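Household chores – are the arms there yet?

smuli17
We put caps in a yellow bin at our shop and I want to hand that job off. Has anyone priced a two-arm setup?

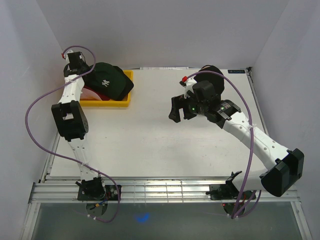 Ours come in mixed colors and land any which way, so fixed positions are out. I was quoted 4000 for the arms alone.

obura_s
Not yet. Soft brims fold and slide. A kid with a free afternoon is cheaper.

Sverre R
Disagree. Caps are easy next to bedsheets. Two grippers can work on one pile – slow is fine overnight.
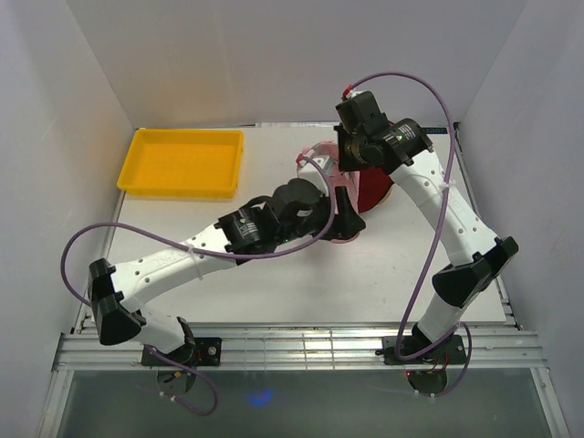
Re: overnight running

obura_s
Slow is fine until one jams at 2 a.m. Who clears it?

smuli17
Me, at seven.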